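Home Reviews Bench Kits Beginners Archive Search

Zastonar Practice Tower: the best old computer I ever took apart

I have wanted to write about this one for weeks, and I kept putting it off so I could take the thing apart one more time. If you teach a repair class, or you have a teenager who has started eyeing the family computer with a screwdriver in hand, please read on, because I am very fond of this box.

The Practice Tower is a retired office desktop that Zastonar sells for learning on. You get a full-size black case, the power supply, the motherboard and the drive cage with its brackets. You don't get a processor, a cooler or any memory, so what arrives is a computer with the most interesting sockets standing empty and waiting. Mine cost 90 dollars with shipping. The model varies with whatever they have in stock, and all of ours turned out to be Dells, with the name printed right on the green board where you can't miss it.

I bought one for myself in the fall, liked it far too much, and then talked our evening class into buying more. We now own five. They've been opened and closed by people who had never held a screwdriver for longer than it takes to change a battery, and they are all still in one piece (well, in the right number of pieces).

Laying it on its side is the way to go. With the panel off and the case flat you can reach everything from above, and it stays put while you lean on it. We work on a Murnlow slatted aluminum table, and the channels between the slats are good at catching runaway screws before they get to the floor. They're also good at hiding them, so run a finger down the slots before you go home. 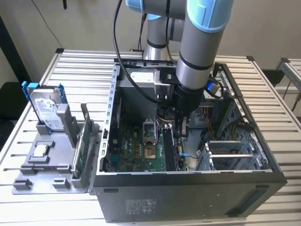

Side panel off: power supply at the top, green board below, drive cage on the right.

What makes an older office tower so good for this is the space. I've done this same lesson in a small modern case, and it was all knuckles. This one lets you see how the machine is organized before you touch a single thing. Power in one corner, drives in another, the board lying flat with its printing up where you can read it. Beginners start pointing and naming things within a minute or two, and half of what they name is right!

The steel is solid too. I had expected thin, sharp edges, and there are a couple of places around the drive cage where I'd tell you to go slowly, but I have had worse cuts from a cookie tin. Wear thin gloves if your hands are precious to you.

Getting to know the socket

The processor socket is where everyone slows down, and so they should. There's a lever along the side and a metal plate that swings up when the lever is let go. The first time you do this it feels as if you're about to break something expensive. By the fourth time you're doing it while chatting. I can't think of a better use for a practice machine, because on your own computer you might do this once in several years, with your heart in your mouth, and then never again until the next one.

Keep your fingers off the gold contacts in the middle. Keep everything off them. I bring a little plastic cover to class and we put it on whenever we're working somewhere else on the board. Zastonar doesn't include one, and they should, it's a part that must cost pennies.

I also like that the layout around the socket gives you so much to talk about. There's the row of yellow square chokes going down one side, the little cluster of capacitors next to them, the small white four-pin power connector just above. I used to skip straight to plugging things in. Now I spend a good

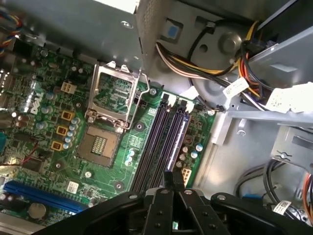 part of the first evening simply asking people what they think each of these is for, and letting them be wrong for a while. The coin-cell battery is always the first one they get. The long blue expansion slot is usually next, mostly because it's blue.

Then the memory. Four slots side by side with white clips at the ends, and those clips still have a proper snap in them on every tower we have. I supply old memory sticks from my own drawer (check that they fit your board before you buy any) and everyone gets to seat one, take it out, and seat it again. People press much too gently at first. You can say "firmly" as often as you like, but they have to feel it go in for themselves.

Tools

You need very little. I use the Kivi driver set, the short one with the magnetic tip, and it has done every screw in the case. The handle is stubby enough to get in beside the drive cage, and the bits don't wobble. If you already own a decent medium Phillips, use that and spend your money on a magnetic dish. A flashlight is handy too, since the corner by the power supply gets quite dark.

The blue bits

My favorite part of the whole machine is blue plastic. The drive bracket is a bright, cheerful blue, it's long and easy to hold, and it gives you something to remove early on that feels like an accomplishment. On our towers it's held by a screw and a bit of persuasion. Take the screw out first! I say this because I didn't, and I spent a silly amount of time pulling at a thing that was doing exactly what it was built to do.

Going back in, the trick is to line up the end nearest the screw and let the rest settle. If it feels stiff, lift it away and look again before you push.

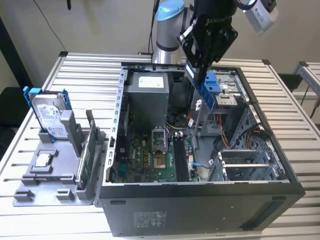
Can you turn the Practice Tower into a working computer afterward?

With a matching processor, a cooler, memory and a drive, you should be able to, though Zastonar sells it for practice and makes no promises about the board. One of our five is running after we bought parts for it, and I haven't tried with the others.

The running one took about 20 minutes to put together once the parts were on the table, and then a whole evening to find a keyboard. It's slow and perfectly happy. We use it to print sign-in sheets.

What I'd change

I do have a few grumbles. The cables come folded into the space beside the power supply in whatever shape they were left, and on two of ours they had to be coaxed out with a lot of patience. There was a fair amount of dust in the fan area of one of them as well. I know it's a used machine, and I don't expect it to be polished, but a quick blast of air before packing would be welcome.

The instruction leaflet is thin. It names the main parts and tells you to unplug everything and leave the power supply closed (yes, please do, nobody in a beginner class has any business opening that box). Past that, you're on your own. I wrote my own sheet in the end, with the parts in the order I like to take them out: bracket, drive cage, cables, then the board last. Putting the board back is a different evening.

And the stock varies. If you want several the same, order them together and say so in the notes. I did, and they matched them without any fuss. 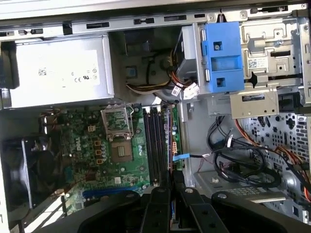

Reet Tamošiūnaitė
Bench and Tools Writer, Josunura

One more thing I've come to love is how much there is to read inside. The label on the power supply, the little barcodes stuck here and there, the tags on the wiring. I ask people to find the stickers before they pick up a tool, and it gets their eyes moving across the whole case. The rail along the edge with its row of punched slots gets more questions than anything else, so be ready for that one.

The wires are a lesson in themselves: yellow, black, red and orange, ending in white plastic connectors. I have people follow one with a fingertip all the way from the box to the plug before they disconnect anything, and take a phone picture too. The phone picture has saved us more than once.

Our biggest outing with the towers was the open day at the library, where 340 people came through the doors and I think most of the kids among them had a go at the memory clips. I expected to bring home a bag of broken plastic. We lost one screw. It's probably still in the table.

So, would I buy it again? I already have, four times over, and I'm tempted by a sixth to keep at home so I can stop carrying mine back and forth on the bus. It's heavy! Bring a cart.

Bought with our own money. Zastonar did not see this review before it went up.

Comments (4)

Piret Rimkutė
3rd February
Got one of these for my daughter and she has had the socket lever open and closed so many times I can hear it from the kitchen. Ours has the blue bracket too. Would you share the parts sheet you wrote?

Reet Tamošiūnaitė
Of course, I'll tidy it up and post it under Kits. It has a coffee ring on it at the moment.

Mechthild Thaler
Nice review, but I think you're too kind about the dust. Mine needed a brush and an hour outside. Good case underneath it all, though, and the clips are as good as you say.

Nesma Ait Brahim
Which length of the Kivi driver do you mean? They list two short ones and I don't want to end up with the one that won't reach behind the drive cage.

Contact | Copyright Josunura | Back to top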